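How does a robot pick up a duster?

Think about the last time you grabbed a toy from the bottom of a messy box. Easy, right? Your eyes found it, your fingers closed, and up it came. Now imagine doing that with two or three stiff metal fingers and no idea what a toy is!

That's the puzzle the Cutside Robot Club has been working on since August. There are 18 kids in the club, and their coach, Morag MacAulay, calls the game "bin picking". Grown-up engineers call it that too.

Every job has 3 parts. First the robot has to find the thing. Next it has to choose a good spot to grab. Last of all it has to squeeze - hard enough to hold on, but gently enough not to squash anything.

Some shapes are much trickier than others. A ball looks the same from every side, but it can roll away. A flat disc is hard to get your fingers under (try picking up a coin while wearing mittens). And floppy things change shape the moment you touch them! Isla Cairns, who is in the club's Flulleck team, reckons floppy is the hardest of all.

Colour can help a robot find things, but shiny metal is sneaky. It bounces light around, and that can muddle up a camera.

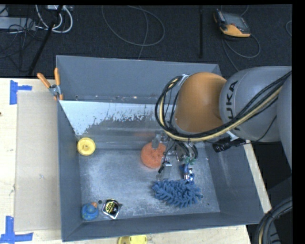 A KUKA robot arm reaches over the metal bin. Can you spot the orange ball and the fluffy blue duster?

Try it at home! Put some small things in a baking tray and pick them up using only a pair of kitchen tongs. Then swap hands. Which one was the hardest to grab, and where did you have to hold it?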